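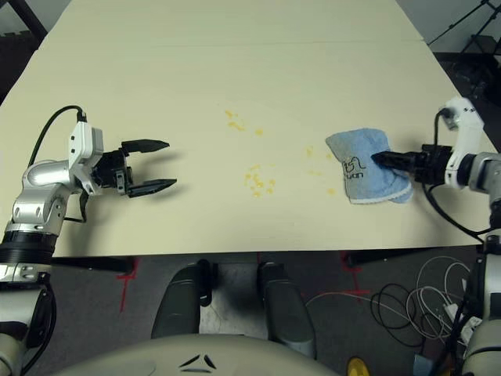
The Briken is a 12-channel mixer for small bands that run their own sound, and this section covers placing it, wiring it and getting a first level from each player. Allow 20 minutes the first time. Most rooms will give you a table at the side of the stage. If the tabletop has crumbs scattered over it, like the cream-colored one shown here, clear them off before you set the mixer down. Small bits of food work their way under the fader caps and are hard to get out again without removing the top panel.

Home | Mixers | Speakers | Manuals | Repairs | Contact

Print this page | E-mail this page

Section 3: Setting up for a live show

3.1 Placing the mixer

1. Choose a spot where you can see the singer and reach the faders without leaning. If a band member is mixing from the stage, put the table on that person's stronger side.

2. Keep the mixer out of the direct line of the main speakers. You will hear the room better from the side.

3. Leave a hand's width behind the rear panel for the plugs. Right-angle plugs take up less room but put more strain on the jacks if someone steps on the cable.

4. Check that the power switch is off and that all faders are fully down. Turn both headphone and monitor knobs to the left as far as they go.

CAUTION: Do not rest the mixer on top of a guitar amp or powered speaker. Vibration loosens the side screws over a season of shows, and the heat vents on the underside will be partly blocked.

3.2 Connecting microphones and instruments

1. Plug vocal microphones into channels 1 to 4. These channels have the quieter preamps.

2. Plug the kick drum microphone into channel 5 and the overhead into channel 6. If you only use one drum microphone, use channel 5 and leave channel 6 empty.

3. Electric guitars are usually loud enough in a small club without a microphone. If you do want them in the mix, use channels 7 and 8.

4. Connect bass, keyboards and acoustic guitars with a pickup to channels 9 to 12. Press the INST button on the channel for bass or acoustic guitar. Leave it out for keyboards.

5. Turn on phantom power only if you have a condenser microphone or an active DI box connected. The switch works on channels 1 to 8 together.

Note: Some older dance-hall systems have a 600 ohm line input. The Briken will drive one from the main outputs. Use the balanced cables supplied, and turn the house system down before you connect.
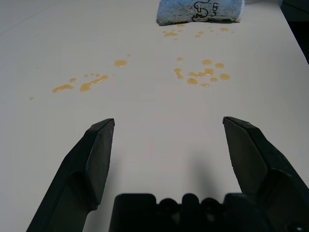

6. Run the cables from the stage along a wall if there is one, then across the floor in a single bundle. Tape the bundle flat at every place where people walk. Leave a loop of spare cable at the foot of each mic stand so the stand can be moved without pulling.

7. Label both ends of each cable. The label strip on the mixer takes a soft pencil or a wax marker and can be wiped clean afterward. Permanent marker will stain it.

If you have the Asatham stage box, all of step 6 is replaced by one long cable. Its channel numbers match the ones on the mixer.

3.3 Connecting the speakers

1. Connect MAIN L and MAIN R to the input of each Davon speaker. For one speaker only, use MAIN L and press the MONO button next to it.

2. Connect MON 1 to the singer's floor monitor and MON 2 to the drummer's.

3. Turn on the mixer first, wait for the green light to stop blinking, and then turn on the speakers. At the end of the night, do it the other way – speakers off first, then the mixer.

CAUTION: Turning the mixer on or off while the speakers are live causes a loud thump that can damage the high-frequency drivers.

3.4 First levels

Ask the band to play one at a time, starting with the kick drum. It goes faster if the others keep their hands off the strings.

1. Have the player play as loudly as they will during the set. Singers tend to hold back at this point, so ask for a chorus.

2. Turn up the GAIN knob until the yellow light flickers on the loudest notes. If the red light comes on, turn the knob back a little.

3. Press the LOW CUT button on every vocal channel. It removes everything below 80 Hz, mostly stage rumble and handling noise. Leave it out for bass, kick drum and keyboards.

4. Raise the channel fader to the line marked 0, then raise the main fader slowly until the sound fills the room.

5. Turn up the monitor knobs for the singer before you bring in the other vocals. If you hear ringing, turn the monitor down or move the microphone so that its back faces the speaker.

6. When every channel is set, ask for a full song. Adjust with the faders from here on and leave the gain knobs alone.

Note: An empty room sounds louder and brighter than a full one. Expect to raise the vocals slightly once people come in.

3.5 After the show

1. Pull all faders down, turn everything off in the order given in 3.3, and unplug from the wall.

2. Coil the cables loosely. Don't wrap them around your elbow.

3. Wipe the top panel with a dry microfiber cloth. For sticky spots, dampen the cloth slightly with plain water and keep it away from the fader slots. Don't use glass cleaner or alcohol on the printed lettering.

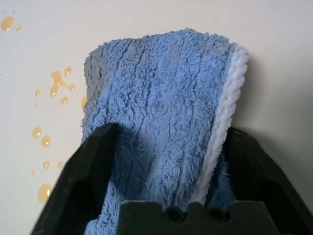
Blue microfiber cloth, folded. Amber-colored drops on the surface behind it.

4. If a drink gets into the mixer, unplug it right away and do not turn it on again to test it. Stand it on its side so it can drain, and contact the Fodor repair desk. Ask for Ilir Softić, or leave a message with the serial number from the underside.

5. Let the mixer come to room temperature before closing the lid of the case. In cold weather, also let it warm up indoors before the next show, with the lid open.

Saved settings are covered in Section 4. Recording a show to a USB stick is in Section 5, along with the list of sticks that are too slow.

Text: Katalin Rácz. Last revised December 20, 2018.

Related pages
Section 2: What is in the box
Section 4: Saving and recalling settings
Davon speakers: stands and wall mounts
Asatham stage box: quick start
Replacement fader caps and label strips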